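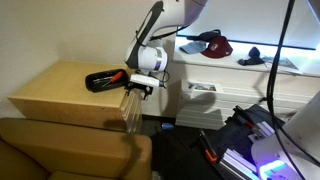 Arm over the cabinet, Urnberg open day.

Progress note, April, Tondell household arm project

Open day done. Quick report now, proper figures with the next claim. We had 83 visitors through the door between ten and four, mostly from Urnberg, plus a minibus from Mägi that turned up early - before the coffee.

Demo was short runs at the chest of drawers, with a talk in between. Talk too long, will cut it. People wanted to stand closer than the tape allowed, so tape needs moving before the next one.

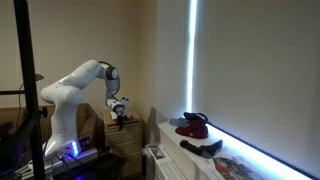
Spend on the day came to 268 against the 800 set aside, printing still to come in. Would like to carry the rest over to the Hirkine visit if thats allowed. Leaflets went well, need more.

Main question from visitors was price. Second was noise. We have no good anwser on price yet and said so. Several left an email for the summer trials, list is with Povilas Šimkus.
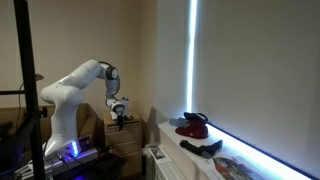
Jingyi Fan felt the talk should go altogether and the time be given to questions, as people learned more from asking. Fair point, will try it at Hirkine.

Still to do - confirm Hirkine room, chase printer's invoice, send you the trial plan.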